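Ticket 581: card insertion fails on gripper kit, evaluation unit
Product: Dreto gripper kit with wrist camera, supplied by Sedow
Customer site: Juvelari, packing bench
Opened: 2022-11-12
Priority: normal
Status: open, waiting on parts

## Problem as reported

We have the Dreto kit on evaluation for packing leather goods. One of the jobs is putting a blank display card into the sleeve pages of a card holder before boxing. The kit handles boxes, pouches and key cases without trouble. On the card holders it picks up the card fine but does not get it into the sleeve. The card ends up lying on top of the pages, or it goes in at one corner and stops.

The job runs with two arms. One holds the card and the other is supposed to keep the sleeve open. The software reports the step as complete either way, so the bad ones go on to boxing unless somebody catches them.

Out of the first 19 holders, 5 were right.

## Setup

- Two arms, both with the standard black fingers
- Wrist camera on each arm
- Card holder recipe as supplied, no edits
- Controller software as shipped
- Marble bench top, holder placed open by hand
- No fixture under the holder

## Log

**Entry 1, customer**

Restarted the controller and ran the camera check from the setup menu. Both cameras pass. Ran the job again with the same result. The arm goes to the right place over the holder, so I don't think it is a calibration problem.

**Entry 2, Sedow support**

Thanks for the detail. Please try the following and report back on each one separately:

1. Lower the grip force on the sleeve arm by two steps.
2. Turn off "fast approach" in the recipe.
3. Check the finger pads for wear or residue and wipe them with a dry cloth.

Also let us know whether the lights over the bench are on when the job runs. Glossy plastic gives the edge finder trouble under a direct light.

**Entry 3, customer**

Grip force lowered by two steps: no change that I can see. The sleeve still slips off the finger.

Fast approach off: the arm is slower and the card goes down more gently. It still lands on top of the sleeve.

Pads: the ribs on the fingers are scuffed along the edges. I wiped them. There was some gray dust on the cloth.

Lights: yes, they are on, and they are right above the bench. I can't turn them off during a shift but I can move the bench a little.

**Entry 4, Sedow support**

Scuffing on the ribs is normal after a few weeks and does not matter for boxes. It can matter for thin film, where the rib has to get under one layer and lift it. We would like to see what the wrist camera sees at the insertion step. Go to Job > Pause points, set a pause at "card in contact," and save a still from the camera on the sleeve arm. Please leave the holder where it is when you save it.

**Entry 5, customer**

Still is attached at the bottom of the ticket. While I was in the menu I found that the recipe has the sleeve thickness set for a paper pocket. Our holders have soft plastic pages. Is that the right recipe?

**Entry 6, Sedow support**

Good catch. The recipe was written for paper pockets and we should have sent the one for film. The film recipe is now in your account. Load it, then set the number of pages by hand, because the edge finder does not count layers. Keep fast approach off for now.

Put the grip force back to the original value before you run it. The film recipe has its own offset and the two changes would add up.

**Entry 7, customer**

Loaded the film recipe, set the page count, put the grip force back. Moved the bench so the light is more to one side.

Better. On the next run most of the cards went in. The ones that failed all failed the same way: the top page lifts, then drops back before the card gets under it. I also had one where the holder itself turned on the bench when the finger pushed on the card. The marble is slick and there is nothing to stop it.

**Entry 8, Sedow support**

Two separate things there.

The page dropping back is consistent with worn ribs. We are sending 2 replacement finger sets from the Poduval warehouse at no charge under the evaluation agreement. Both arms should be changed at the same time. Run the finger zero routine after fitting or the grip width will be off.

For the holder turning, use any thin non-slip mat under it. A plain dark one is best for the cameras. If you add a mat, redo the bench height in the setup menu, even if the mat is only a millimeter thick.

**Entry 9, customer**

Mat is in place and bench height redone. The holder stays put now. Waiting on the fingers.

One request for the product side: the job should not say "complete" when the card is sitting on top of the page. If the software can find the edge of the card it ought to be able to tell. We can live with a slow cycle during the evaluation, but we can't sign off on the kit if somebody has to check every holder.

**Entry 10, Sedow support**

Request passed on. Until there is a proper check, you can add a confirm step after insertion. It saves a still and waits for someone at the bench to press OK. To add it, open the recipe, choose Steps > Add > Confirm, and place it before "release."

Leaving the ticket open until the new fingers are fitted and you have rerun the job with the film recipe.

## Attachment
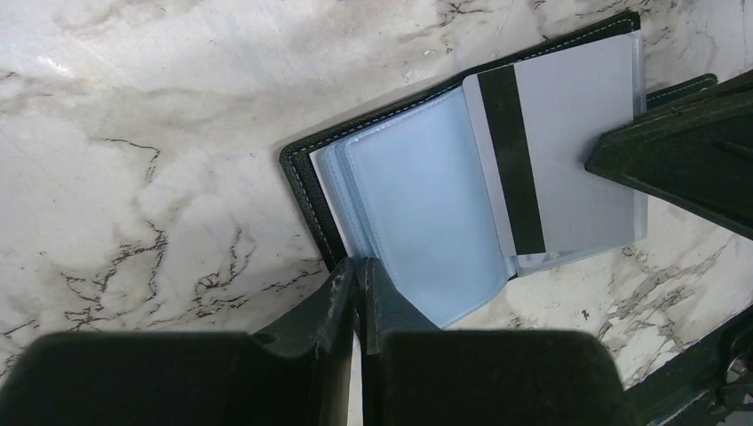
*Wrist camera still, card holder job. Card with magnetic stripe on the sleeve pages, one finger pressing on its right end.*

## Open items

- Fit new fingers on both arms (customer, when parts arrive)
- Run finger zero routine, then repeat the 19 holders
- Correct the recipe list so film and paper pockets are listed separately (Sedow)
- Reply on the false "complete" status (Sedow product team)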